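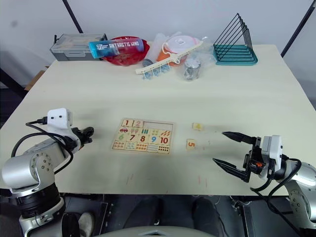
Open days at robot labs tend to be built around the thing that works. I have been to enough of them to know the order of events: coffee, a short talk, a polished run of the best trick, applause, a tour of the hallway. The one Wudgate held in September was different in one respect, and I have been arguing with people about it ever since. They let visitors sit and watch ordinary work for as long as they liked. The work was a child's number puzzle. The board lay on a white table between two gray arms, with 1 and 2 in their places along the top row, a gap beside them, and the 4 and 5 lying loose off to the right. I think this was the most useful robot demonstration I have attended, and I want to explain why, because most of the people I went with thought it was a waste of an afternoon.

Their case is easy to state. A four-year-old can put a 4 in a square hole. The company had invited people from packing plants, a hospital supply room and the county school system, and those people had driven a good distance. One man told me he had 43 employees and a loading dock that was backed up, and he wanted to know what any of this had to do with him. He left before lunch. I understand that. If you go to look at a truck, you want to see it haul something.

But consider what he would have seen at the usual kind of event. Last year I watched a demonstration at Damach, which makes sorting equipment. The arm moved bottles from one rack to another at a very good speed and never dropped one. I learned later that the racks were bolted down and the bottles were put in the same spots before every run. There is nothing dishonest about that. It is how a lot of factories work. The trouble is that the visitors went home believing they had seen a machine that could handle bottles, when they had seen a machine that could handle those bottles in those spots.

A puzzle is harder to dress up. A square tile has to be picked up by its edges or it slides. It has to be turned the right way and set down almost exactly over its slot, and if it is off by a little it sits on top of the next piece and everybody in the room can tell. You do not need an engineer to explain a miss. I watched from the side for most of the morning, and I saw tiles go in cleanly, tiles go in crooked and get nudged, and tiles that ended up back on the table.

Virgilio Dumlao, who ran the session, did not talk over any of it. When a run went badly he said so and had the pieces put out again in new positions. He told us that two of the puzzle's tiles had given them trouble for weeks. I asked him for the success rate and he said it depended on the tile and that he would not give me one number. I took that as a good sign, though the woman next to me took it as a dodge.

Another thing I liked was the state of the table. It had scuffs on it. The far side was lined with household things, a storage box, a pot with a white lid, a file rack, a bottle lying on its side. It looked like a place where people work, and I would rather judge a machine in a place like that than on a stage with colored lights.

I do have complaints. The session needed a printed sheet saying what was being done by the machine and what was being done by a person. There was somebody seated at the table, and several visitors came away with the wrong idea of how much the arms were doing alone. I asked and got a clear answer, but a visitor should not have to ask. Every company that opens its doors should post that in large type, and should say it again out loud at the start of each run.

The other complaint is that they stopped short of connecting the puzzle to anyone's job. Tomás Vieira, a buyer for the school system, asked whether the same arms could load a tray of cups, and was told that was being looked at. A better answer would have been to hand him a cup and let him see what happened, even if what happened was a broken cup. He told me on the way out that he would have respected that more than a promise.

Still, I would take that morning over the bottle racks. People who buy equipment are used to being shown success, and they are poor judges of it, myself included. They are much better judges of failure, having seen plenty of it in their own buildings. If Wudgate does it again next year, I will go, and I will try to talk the man with the loading dock into staying past lunch.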